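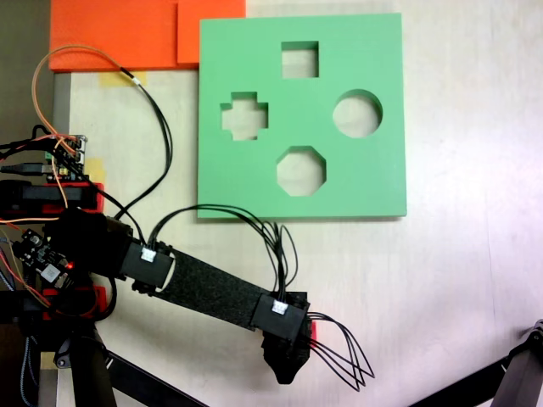
Square, cross, circle and octagon: a light green shape board on a pale tabletop.

Toy Library to Open Its Doors Again on Rukevgate

Thursday, August 17, 2023

HEKPORT - Families who have been asking when they can borrow toys again finally have their answer, and it is a happy one. The Hekport Toy Library will reopen on Saturday morning in the old Fontes shoe store on Rukevgate, a few doors down from the post office, with some 500 toys, games and puzzles ready to go home with anybody who has a card.

If you have small children in Hekport, or had them any time in the last 12 years, you probably don't need telling what the toy library is. For everybody else, it works very much like the library with the books in it. You come in, you pick out a toy, you take it home, and you bring it back when the little one has moved on to something else (or hidden it behind the couch, in which case you call and ask for more time, and you get it). The collection used to live in the basement of the Avov Street school, and when the school needed the basement for its own classes in April, everything went into boxes and the boxes went into a borrowed garage.

Dilwyn Lewis, who runs the library and has done so from the beginning, said the months in between were harder on her than she had expected. She missed the noise, she said, and she missed the parents sitting on the floor with their coats still on because they had only meant to stay a minute.

"I'd be in the grocery store and a child would come up and ask me where the train was," Lewis said. "And I'd have to say, honey, the train is in a garage, and so is everything else. They looked at me like I'd done it on purpose."

The new place is a good deal brighter than the basement. The big front windows from the shoe store days are still there, and so is the long bench where so many of us had our feet measured every fall, which has been sanded down and will stay right where it was for anyone who wants to sit and wait. The floor slopes a little toward the back, as anyone who ever chased a marble through Fontes will remember, so the train table has been set up near the front where it is level.

Borrowing will be much the same as before. A family can take out 5 toys at a time and keep them for 2 weeks, and old cards are still good, even the ones that have been through the wash. A new card is free to anyone living in Hekport or out along the county road. You need to bring something with your address on it, and a bag if you have one, as the library is always running out of bags. 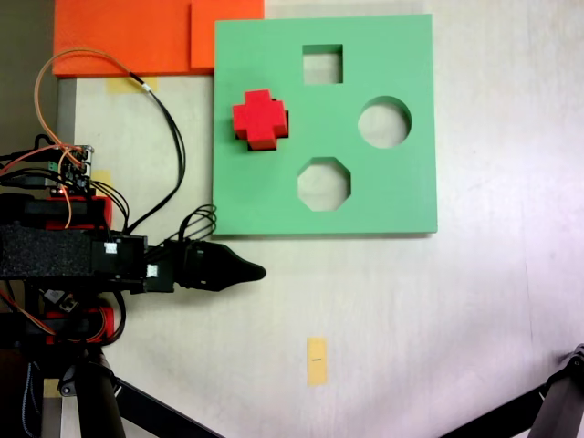
A bright red cross sits a little askew over its opening in the board.

Ask at the desk what goes out the most and you might expect to hear about the ride-on fire truck or the play kitchen. Those are popular, to be sure, and there is a waiting list for the kitchen every December that Lewis keeps in pencil. But the steady favorites, year in and year out, are the plain old shape sorters and first puzzles, the sort of thing most of us had on the rug when we were little and our own parents had before us.

Paora Nepia has a theory on why. Nepia taught kindergarten in town for many years and will be leading a free play hour at the new location on Saturday mornings, and he is a great believer in letting a child be stuck for a while.

"A grown-up sees the piece sitting crooked and the hand just shoots out to turn it," Nepia said. "I do it too! I have to sit on my hands. But if you can stand to wait, they'll push it, and pick it up, and look at it, and put it down the wrong way again, and all of that is the good part. Getting it in the hole is almost beside the point."

He would like parents to stay for the play hour and get down on the floor if their knees allow it. There will be chairs for those whose knees do not, and grandparents are very welcome, as are big brothers and sisters who think they are too old for blocks and will be building a tower within minutes.

Nepia is also bringing over his own collection of wooden tops, which he has been adding to since he was a boy and which have never been out of his house before. They won't be for borrowing, but children can spin them at the back table while he is there, and he will show anybody who asks how to get the tall one to stand.
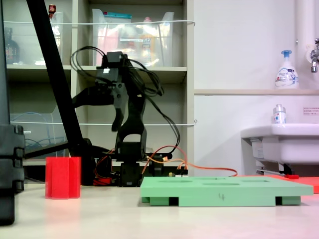
Choosing the furniture took longer than choosing the paint, Lewis said, and the paint took most of July. The shelves had to be low enough for a three-year-old to reach and heavy enough that the same three-year-old could not climb them, and she went back and forth on the tables until everyone who knew her was tired of hearing about it. She settled on light-colored tops in the end, and it is easy to see her thinking. Red wires stand out at a glance against a pale tabletop, and a stray puzzle piece will do the same at closing time, when whoever is putting things away is tired and wants to get home to supper. The old basement tables were dark brown, and Lewis figures she lost more jigsaw corners to them than to all the dogs in Hekport.

Every toy that comes back gets wiped down, checked over and looked at for missing parts before it goes on the shelf again. If a part has gone astray, please just say so when you return the toy. There is no fine and no lecture, and there is a large jar of odd pieces behind the desk that has saved the day many times over.

The library could also use a few things, for those who are cleaning out closets before school starts. Lewis is looking for floor puzzles with all their pieces, dress-up hats, toy dishes and wooden train track, which she says she can never have too much of. She cannot take stuffed animals, much as she would like to, or anything that needs a battery she can't find at the hardware store. Donations can be dropped off at the side door any afternoon this week. Knock loudly, because the radio will be on.

Doors open Saturday at 9 in the morning, with the first play hour starting once people have had a chance to look around. There will be coffee and lemonade, and cinnamon rolls until they run out. Parking on Rukevgate is tight on weekends, so try the lot behind the post office. Strollers should come in by the side door, where there is no step.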